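Ballument Hall kitchen and small room hire -- FAQs

Updated February. Please read before ringing, most of it is in here.

How do I book?
Form on the bookings page. Fill in all of it, including the bit about chairs. If you don't hear back within two working days try again, the form eats things sometimes.

Can I book over the phone?
No, sorry. You can ask questions over the phone but the booking itself has to be on the form.

What does it cost?
Small room and kitchen together are £34 for a morning, afternoon or evening. Kitchen can't be hired by itself. Regular groups, ask for the regulars rate, it depends how often you come.

Is there a deposit?
For parties, yes. Not for classes or meetings. Goes back to the same card once the room's been checked, usually the following week.

What counts as a party?
Food, music and people staying past 9pm. A christening tea doesn't. A christening tea with a disco does.

What times are the sessions?
Morning 8.30 to 12.30. Afternoon 1 to 5. Evening 6 to 10.30. Setting up and clearing away come out of your time, not the next group's. If you need longer book two sessions.

Is Wednesday free?
Mornings no, that's Girus (the lunch club) and they have the kitchen until it's all washed up. Evenings usually yes. Check the calendar.

How many people can we have?
Small room, 34 seated. Main hall, 200 standing, fewer with tables. These are fire limits so please don't ask us to stretch them. Babies count.

What's in the kitchen?
Six ring gas hob, double oven, fridge, small freezer, urn, microwave, kettle x 2. Crockery is in the tall cupboards and you're welcome to use it. Sharp knives are locked away, ask for the key when you book.

Are there plastic cups for children?
Yes, help yourself. Wash and put back please. They don't like the dishwasher on the hot setting, a whole lot went out of shape last year, so by hand or on the short wash.

Can we bring our own caterers?
Yes. They need their own insurance and we need to see it before the day. Flollell have done plenty of events here and know where everything is, but you don't have to use them.

How does the urn work?
Fill to the line, lid on, switch at the wall then switch on the front. Takes a good forty minutes so put it on first thing. Don't move it full. Don't. Empty it before you go, from the tap not by tipping.

The oven won't light
Check the clock is set. If it's flashing the oven won't come on at all. Hold the two middle buttons, set any time, try again. This is nine out of ten calls we get on a Saturday.

Can we have alcohol?
Your own, given away free, yes. Selling it needs a temporary licence from the council and you have to sort that yourselves. Leave plenty of time, they are not quick.

Can we have a bouncy castle?
Main hall only, and only the low ones. Ceiling lights have been hit before. Hire firm's insurance to us in advance please.

Candles?
On a cake, yes. Anywhere else no.

Can we put things on the walls?
White tack only. No sellotape, no pins, it's all been repainted. There are hooks along the picture rail for banners and bunting, use those.

Is there parking?
Four spaces at the side, one of them disabled. Otherwise the road, or the car park behind the Jankauskaitė bakery which they let us use after they shut at 3. Not before -- they've got deliveries.

Is it step free?
Small room, kitchen and toilets yes, through the side door. The stage isn't. Hearing loop in the main hall, ask us to switch it on.

Can I bring my dog?
Assistance dogs anywhere. Other dogs not in the kitchen, and only if it's your session.

What do we do with rubbish?
Take it home. Sorry, but the bins are tiny and we pay by the bag. Glass too. Food waste can go in the green caddy if its lined.

What if something gets broken?
Tell us. Write it in the book by the door. We don't charge for the odd plate, we just need to know so we can replace it.

We left something behind
Lost property is in the box under the stage stairs. Emptied at the end of every month. Dishes with no name on tend to get absorbed into the kitchen so have a look in the cuboards as well.

How do I cancel?
Email. More than two weeks, full refund. Less than that, half. On the day, nothing, unless it's snow and we've had to shut.

Who do I ring if we're locked out?
Number on the side door. Evenings and weekends only, and for lock outs and leaks only please. 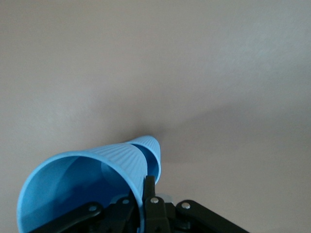
Light blue plastic cups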